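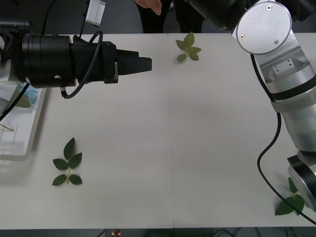 Two arms over the table, black gripper closed, three leaf sprigs laid out.

Trirnaver Flower Table

Version 1.2, November
Maintained by Mei-kuen Chung and Elli Räsänen, Redard shared workshop

Summary

Trirnaver is a set of recorded robot episodes with flowers and leaf sprigs on a white table. Two arms work from opposite sides. The tasks are picking a stem, placing it on the table or in a tray, and bringing a sprig next to a flower. We built the cell in our shared workshop during the evenings, and the arms are driven by hand through a leader device which we also made ourselves.

This release contains 1,342 episodes. We recorded 1,915, and the others were removed after review. The removed ones are not available for download, but their review notes are in the file removed.csv, with one line for each episode.

What is in the package

episodes/ : one folder per episode, with video from every camera and the joint positions of both arms
tasks.csv : the task sentence of each episode, in English
splits.csv : train and test lists
removed.csv : review notes for episodes that are not included
calibration/ : camera and table calibration, repeated every time we moved something
tools/ : the player and the checking script

The video and the joint positions have their own clocks. Please use the time column and do not assume that row number and frame number are the same. In version 1.0 we made this mistake ourselves in the player, and it is corrected now.

Materials

The objects are red roses, light blue artificial hydrangeas and green leaf sprigs of several shapes. Flowers wait in trays at the two sides of the table. A leaf that falls off during an episode stays where it fell until the end of that episode. We decided this early and we kept the rule, so you will find single leaves in many recordings.

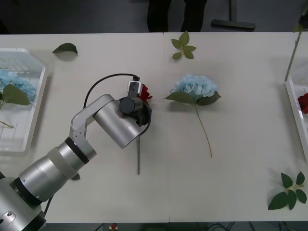
Silver arm holding a red rose by the gripper, with a light blue hydrangea at mid-table.

How an episode is recorded

1. The operator reads the task sentence aloud and checks that the objects it names are there.
2. The second person arranges the objects and steps behind the table.
3. Both arms go to the start position. The recording starts when the operator presses the pedal.
4. The operator does the task. If a stem is dropped, one more try is permitted in the same episode.
5. The operator presses the pedal again and says "good", "retry" or "bad". The word is saved as the first label.

The longest permitted episode is 60 seconds. After this time the recorder stops by itself and the label becomes "timeout". Most of the timeouts are with hydrangeas. The head is wide, it turns when the stem is lifted, and the operator loses time in turning it back.

The second person stays close to the table during recording, and legs and hands are therefore part of the background in many videos. We ask you not to use the data for anything about people.

Layout of objects

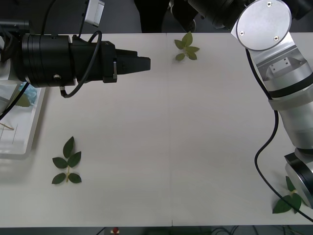 The start layout is chosen by hand and not by a program. In the first weeks we placed everything near the middle, where both arms reach easily, and a policy trained on this data failed as soon as a sprig was close to a border. Now we spread the objects wide, as with the three sprigs here, where the one at the lower right is already partly covered by the end of the silver arm. Such starts are difficult for the overhead view and we keep them on purpose. They carry the mark "covered" in tasks.csv. The test list has 300 episodes, and some 60 of them have this mark. The table seam is also useful when you compare layouts from different evenings, but please do not use it for calibration. The two panels can move a little against each other. Use the files in calibration/ for this.

Cameras

There are fixed cameras for the table and small cameras at the wrists. The fixed views are good for knowing which object is meant and which arm is free. The wrist views are better for the last centimeters before closing the fingers, when the arm often hides the stem from the other side.
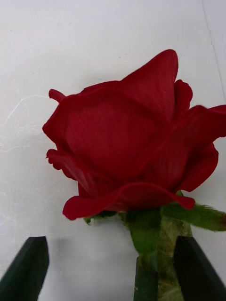
Exposure is locked on all cameras at the beginning of an evening. Deep red was the hardest color for us. With automatic exposure the camera made the white table gray and the petals lost their folds, so the gripper point could be labeled only by guess. With locked exposure the table is a little too bright at the far side, which we accept. The surface also has scratches and small dark marks. Our first segmentation script took some of them as leaf pieces, and the current one ignores everything under a fixed size. You can change this value in tools/config.

Labels

There are two labels for result: the word of the operator, and a review label made later by the person who did not operate. When they are different we keep both. The review label is the one used in splits.csv. The grasp label gives the time when the fingers close on a stem, with no label for force, as our grippers do not measure it.

Known problems

The cable loop on the black arm sometimes enters the view of the fixed camera and covers the gripper.
In the folder named chiang, the two wrist videos are exchanged. The player corrects this, but the raw files are not changed.
The folder nelthorpe was recorded with a different start position. It is in the train list only.
Task sentences do not always use the same word for a sprig. You will find "sprig", "branch" and "leaves".

Questions and corrections

Please open an issue and write the episode number and the second where you see the problem. Elli answers for the hardware and calibration, Mei-kuen for the labels and the tools. We both have other work in the daytime, so an answer can take several days.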